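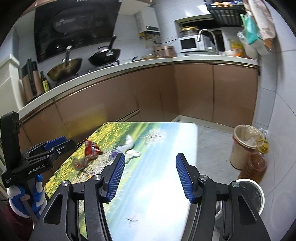 Clearing up after snacks is one of my favorite small jobs, and I mean that! It takes a few minutes, it needs almost no equipment, and the difference in the room is huge. I've been doing it the same way since we moved to Skirdale, where the kitchen is small and the little table gets used for everything from breakfast to card games. A red chip-style bag, a crumpled clear wrapper, one small purple thing that belongs in another room, and suddenly you can't see the yellow flowers printed on the tabletop anymore. I love that printed top, so getting it back is my reward.

What you need

One trash bin with a bag already in it
One damp cloth and one dry cloth
A drop of dish soap
A bowl or basket for things that live somewhere else

Step 1. Bring the bin to the table

Please don't carry wrappers across the room one at a time. Crumbs fall out of them, and then you have a floor to do as well. Pick the bin up and set it right next to the table leg. If yours is heavy, slide it over, but lift it across any rug.

Step 2. Pull out what isn't trash

Do this before you throw anything away. Toys, hair ties, pen caps, game pieces — they all go in the bowl. I once tossed a puzzle piece along with a handful of wrappers and spent a whole evening in December going through the bag for it. (Found it. It was stuck to a raisin.)

Step 3. Empty the bags properly

Hold each snack bag upright over the bin, tip it, and give the bottom corners a tap. Triangular bags are the sneaky ones, as crumbs pack into the points and stay there until you squash the thing. Once it's empty, press the air out from the bottom up and fold it over twice. Clear wrappers like to spring open again, so I tuck them inside a bigger bag before folding. You'll fit far more in the bin this way.

If a bag still has food in it, roll the top down tightly, clip it, and put it in the cupboard now. Left on the table it will be stale by tomorrow.

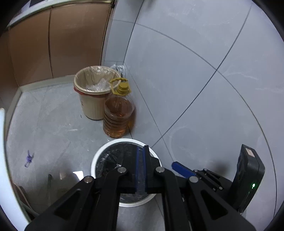
Check the liner while you're down there. It should fold over the rim all the way around, with enough overhang that it won't slip when something heavier goes in. If one side has slid down, pull it back up and push your hand gently down the middle to let the trapped air out. A bag that sits on the bottom of the bin is much less likely to tear when you lift it.

Bottles and anything else you keep on the floor nearby should be moved a step away before you start shaking crumbs around. Oil bottles especially! They pick up dust and bits like a magnet, and a greasy handle is no fun to clean.

Step 4. Wipe the table

Sweep the loose crumbs into your cupped hand with the dry cloth first. Then take the damp cloth, add the soap, and work from the far edge toward yourself in long, overlapping strokes. For a sticky spot, lay the cloth over it and leave it there while you put away the things in the bowl. Scrubbing hard on a printed top can dull it over time, and I'd much rather wait a minute.

Rinse the cloth, go over the table once more, and dry it.

Step 5. Put the bin back

Give the rim a quick wipe with the same cloth, then drop the cloth in the laundry. If the bag is close to full, tie it and take it out now, and put the new one in before you sit down again.

A reader, Grażyna Makowska, wrote to me that she keeps a spare roll of liners in the bottom of the bin, under the bag in use. I tried it and I'm never going back — the next bag is right there when you lift out the old one!

Next time I'll go through the stovetop, woks included.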